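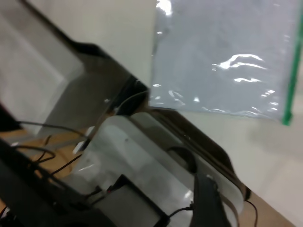
Which finger set should I use for thin film? Start with the Parnex tapered set and change to Dasard pads if the film slips.

Zistwood Film Grasp, release 2

Episodes comparing two finger sets on zipper bags with a green seal. Parnex and Dasard fingers ran on the same arm with the same controller gains. Views come from the wrist and from a fixed camera.

Episodes, total: 1,910
Episodes with Dasard pads: 646
Control steps per episode, maximum: 1,000

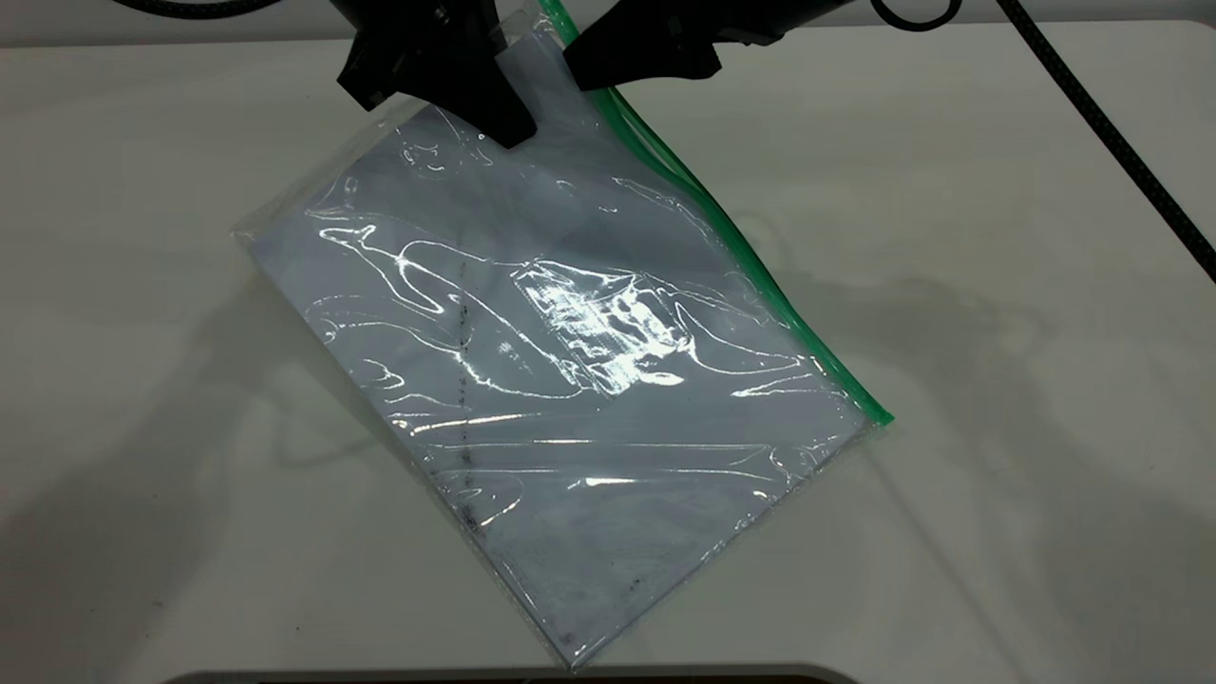 Fig. 1. Corner grasp on a bag with paper inside, fixed camera.

Grasp labels were set by hand from the fixed view. Wrist frames were not used for labeling - glare on the film hides the edge too often. The July episodes use the older wrist exposure setting and are listed in exposure_old.csv.
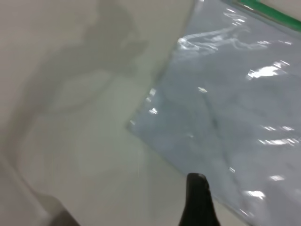 Priedītis reports that the depth stream drops out over clear film at low approach angles, and suggests training on color only. We have not tested this on the Dasard episodes.

Known issues

Finger set is stored per session, so check the session file before splitting. Gripper width is commanded, not measured. Force values are missing for some Parnex sessions - treat zeros there as null.

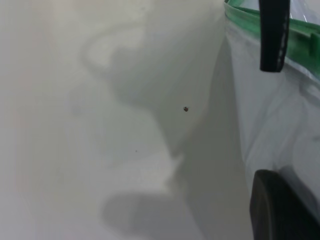

Fig. 2. Wrist view, bag at the right, both fingers visible.

Last edited 25th September. Send corrections through the issue tracker, with the episode ID in the title.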